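Nadelhalter-Satz von Derketti als Ersatz fürs Trainingssystem?

Forum Medizintechnik » Robotik » Instrumente und Zubehör

trekitz_lab
Wir überlegen, für das Nahttraining den Instrumentensatz von Derketti zu nehmen. Tornia verlangt für zwei Nadelhalter 2.000 Euro, Derketti liegt deutlich darunter. Angegeben sind 60 Einsätze pro Instrument. Mir geht es vor allem um das Fadenhandling. Beim Knoten fassen wir den Faden kurz, die Backen müssen also bis vorne sauber schließen. 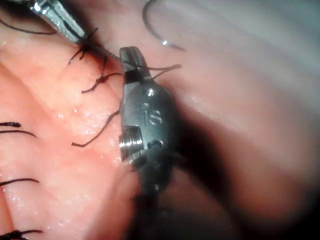 Antworten

nahtmaterial
60 Einsätze halte ich für optimistisch. Bei uns ließ die Griffkraft früher nach, lange bevor der Zähler abgelaufen war. Frag nach, was Derketti als Einsatz rechnet — eine Übungseinheit oder jedes Einsetzen am Arm.

rothe_user
Sehe ich anders. Wir haben den Satz über Rothe bezogen und die Zahl kommt hin, wenn man die Gelenke ordentlich spült. Schwachpunkt sind die Seilzüge, die Backen halten.

nahtmaterial
Spülen machen wir auch. Vielleicht liegt es am Faden, wir nehmen dickeren.

trekitz_lab
Danke. Zur Frage per PN, wie wir arbeiten: Einzelknopfnähte mit gebogener Nadel und dunklem Faden, zwei Instrumente gegenüber. Den langen Faden hält meistens das rechte. 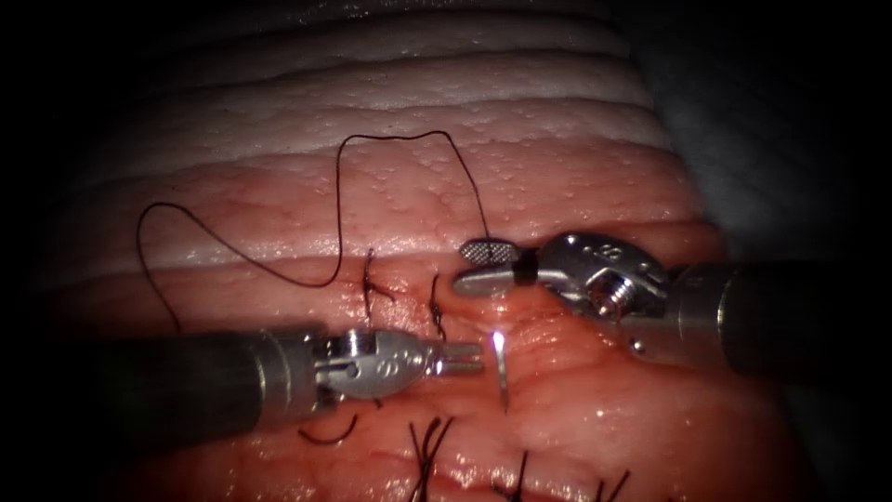
Nadel im Gewebe, der Faden liegt in Schlaufen über den hellen Falten.

kabelzug
Die Fadenlänge würde ich kürzen. Mit so viel Schlaufe übt man hauptsächlich Fadenmanagement, und die Instrumente laufen unnötig weite Wege.

rothe_user
Für Anfänger ja. Fortgeschrittene sollen das ruhig lernen.

kabelzug
Dann aber erst den Knoten und danach die Länge. Zum Preis: Der Service ist bei Tornia im Paket, bei Derketti kostet er extra. Bitte beim Vergleich mitrechnen.

trekitz_lab
Das stand nicht im Angebot. Ich frage nach und bestelle vorerst nur einen Satz zur Probe. Rückmeldung vermutlich im Februar.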